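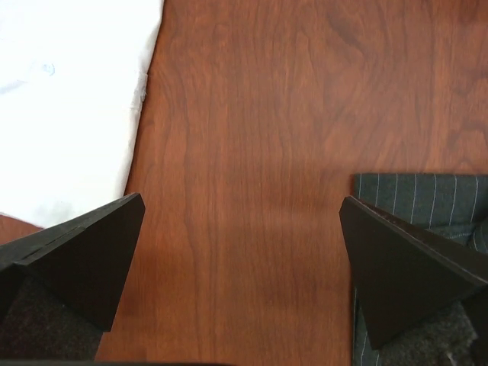 Dá para gravar uma demonstração com um braço só?
Dá, mas para tecido grande o resultado é fraco. Use os dois braços sempre que a peça precisar ser esticada ou dobrada ao meio. Um braço só serve para pegar e soltar, empurrar, alinhar.

4. Gravar demonstrações por teleoperação – tecidos

Antes de começar: seção 3 concluída (calibração dos dois braços), software Trorno aberto, perfil "Grustley bimanual" carregado. Se o perfil não aparece na lista, volte ao 3.6 e refaça.

4.1 Preparar a mesa

1. Limpe o tampo. Fiapo gruda na parte áspera dos dedos e a pega escorrega.
2. Peça a dobrar no alcance dos dois braços. Teste em modo livre antes: cada garra tem que chegar aos quatro cantos.
3. Amasse a peça um pouco e largue. Não arrume com a mão. Posição inicial diferente a cada episódio.
4. Cabos: confira a folga do punho até a base com o braço todo esticado. Cabo puxado = pare e refaça a volta.
5. Luz igual do começo ao fim da sessão. Cortina fechada se gravar de tarde.

CUIDADO: mãos fora da mesa com os motores ligados. Para mexer na peça, pause primeiro (pedal esquerdo), espere o bipe, só depois entre.

4.2 Ligar os comandos

1. Ligue os comandos de mão Undden na ordem: esquerdo, depois direito. Se inverter, os lados ficam trocados e o software não avisa.
2. Leve os dois comandos à posição de repouso.
3. Aperte "Sincronizar". Os braços vão devagar até a posição dos comandos – não solte nada no meio.
4. Abra e feche cada garra três vezes. Atraso visível? Feche os outros programas e sincronize de novo.

Nota: a força da garra vem em 100 de fábrica. Para tecido fino baixe para 60. Acima disso marca a peça e o motor esquenta à toa.

4.3 Gravar um episódio

1. Nome da tarefa sem acento e sem espaço (dobrar_pano, p. ex.). O mesmo nome em todos os episódios, senão a exportação separa em pastas.
2. Pedal direito: começa a gravar. Espere o bipe.
3. Leve as garras abertas até o tecido. Desça reto, com as pontas quase tocando o tampo.
4. Feche no canto, não no meio da borda. Levante só um pouco antes de puxar.
5. Uma garra segura, a outra trabalha. Movimento contínuo, sem parar para pensar – pausa longa entra no treino e o robô aprende a pausa tambem.
6. Terminou a dobra: abra as duas garras, suba, volte ao repouso.
7. Pedal direito de novo: fim. Marque "bom" ou "descartar" na hora.

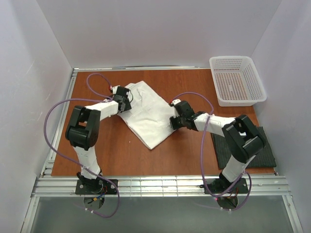

Figura 4-2. Garra esquerda no canto do pano, garra direita junto à borda.

Errou a pega? Pode corrigir dentro do mesmo episódio, uma vez. Mais que isso, descarte e comece outro. Correções limpas ajudam, briga com o tecido não.

CUIDADO: não force os dedos contra o tampo. Se o indicador de carga passar de 800, solte o comando e deixe o braço subir sozinho.

4.4 Quantos episódios

Mínimo de 200 por tarefa, só os marcados "bom". Varie a posição e o jeito de amassar. Trocar de operador no meio é bom, desde que os dois dobrem na mesma ordem. Combinem antes e escrevam a ordem num papel do lado do monitor.

Jiahui Kang testou com menos episódios em fevereiro e a dobra saía torta do lado direito. Ver notas de versão.

4.5 Problemas comuns

Garra pega duas camadas – desceu demais ou muito para dentro. Entre pela borda, mais raso.
Tecido escapa na subida – dedos sujos ou gastos. Limpe com pano seco. Gastos: troque o par, nunca um só.
Braço treme parado – sincronização ruim. Repouso, sincronizar, repetir 4.2.
Episódio sem imagem do punho – conector da câmera frouxo. Desligue os motores antes de encaixar.
Pedal não responde – porta USB errada. Use a de trás, a da frente cai.

4.6 Guardar a sessão

1. "Fechar sessão". Não desligue antes da barra chegar ao fim, os últimos episodios se perdem.
2. Braços em repouso, depois motores, depois comandos. Nessa ordem.
3. Copie a pasta para o disco Song. Confira o número de arquivos nos dois lados.

Dúvidas sobre o formato de exportação: falar com Zhiqiang Han. O treino fica na seção 5.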